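# Mollton tennis ball tube, grey

The Mollton tube is a storage tube for people who play at the club one or two times in the week and are tired of balls rolling in the boot of the car. We sell it in our shop in Sultden and by mail to all of Canada. The price is $30, with tax included.

## What you receive

- One tube with screw lid, colour grey
- One carrying strap, black, with a metal clip
- A small card with the care instructions, in English and French

Balls are not included. Any standard yellow ball will fit, new or used. For juniors' foam balls, please choose the wide model, because the foam ones are larger.

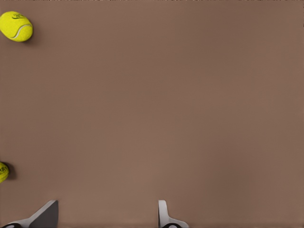
## Size and weight

The empty tube weighs 169 grams with the lid and 118 grams without it. It fits in the side pocket of most racquet bags. If your bag is from before the year 2000, kindly measure the pocket first.

## Material and colour

The body has a smooth grey finish which does not slip so easily when your hands are wet after a match. We had also a white one, but it showed every mark from the clay and we stopped it in November. Some customers ask for club colours. Kourosh Nouri in our workshop can do this for orders from clubs, please write to him before you pay.
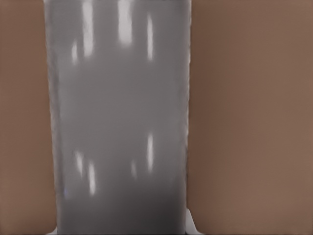 ## Care

Wash by hand with lukewarm water and a little dish soap. Leave the lid off until the inside is dry, if possible overnight. Do not put the tube in the dishwasher, the thread of the lid can lose its shape. A replacement lid is item number 840 in the parts list.

The tube is not a pressure container. It will not bring old balls back to life, and new ones will slowly become soft in it, the same as in your bag.

## Delivery and returns

Parcels leave Sultden every working morning. You may return the tube unused in its original box and we refund the full price, but the postage is paid by you. For questions about an order, please ask for Ildikó Vincze. She answers in English, French and Hungarian.

Page updated 25 March 2018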